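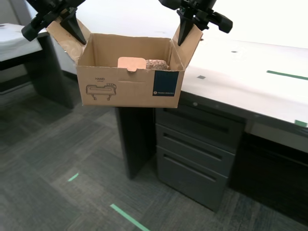

Grarkgate box handling set: house rules and README

G'day, and thanks for downloading this one. I'm Onni Honkanen, I look after the Grarkgate set at Henholm, and this file is where I keep the rules we recorded by, plus the bits I'd want to know if I were picking it up cold. Last proper edit was 25th September. If something reads oddly, it's probably older than that and I missed it.

What's in it

2092 episodes of two-gripper work with cardboard boxes: lifting by the flaps, carrying, reaching in, taking things out, putting them back. 166 of those are marked as aborted and I've left them in on purpose (more on that below). Each episode has its own folder with the video, the gripper positions and a little text file called notes, which is sometimes blank. Sorry!

The rules we recorded by

Jouko Sjöberg wrote the first version of these on a whiteboard and we've argued over them ever since.

Flaps are for pinching, walls aren't. If both side flaps are up, one gripper goes on each, and you don't move sideways until both have closed.

Look inside before you lift. Whatever's in the box gets written in the notes, even if your best guess is "round brown thing".

No hands inside the taped area while the arms are live. Not to straighten a box, not to grab a pen. Hit stop first, then reach. Paavo Oksanen will tell you off and he'll be right.

Inside a box, go slow. Our speed cap with the fingers below the rim is half what it is in open air, and the cap is set in the config, so please don't override it from the command line because you're in a hurry (I know it was you, Jouko).

Loose things resting on other things count as two objects. Label both, even when the top one is half hanging over the edge of the bottom one. Early on we labelled the pair as one and I had to redo 323 episodes over a fortnight of very long arvos.
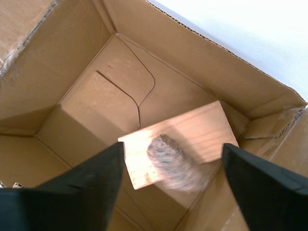 Photo: Kerttu Kokkonen / Henholm

Blur stays in. We don't drop frames where an object is smeared, and we don't sharpen them either. Put the label where you reckon the centre of the smear is and tick the "moving" box. Loredana Colombo checks a pile of these each month and she's fairly forgiving on position, much less so on a missing tick.

If a finger covers part of an object, label only what's visible. The neighbouring frames can look after themselves.

About the aborted ones

An abort means the operator pressed stop, full stop. It says nothing about whose fault it was or how bad it looked, and I'd rather you didn't use it as a failure score. The Koskela team did that in their first go and got some very strange numbers. The reason for the stop is in the notes if the operator wrote one.

Known problems

Lighting varies quite a bit inside the boxes, with dark corners near the fingers. Good for training, annoying for labelling.

37 episodes have the left and right gripper streams swapped. They're listed in swapped.txt. I'll fix them in the October release, so check the version number before you write your own fix.

The colour calibration is a bit warm. We like it that way, but adjust it if you don't.

Using it

Free for research and teaching. If you want it in a product, write to Bitach first, as they hold the commercial side. Label corrections are always welcome: send the episode number and the frame, and one correction per message, please. Kerttu goes through them and merges whatever she agrees with.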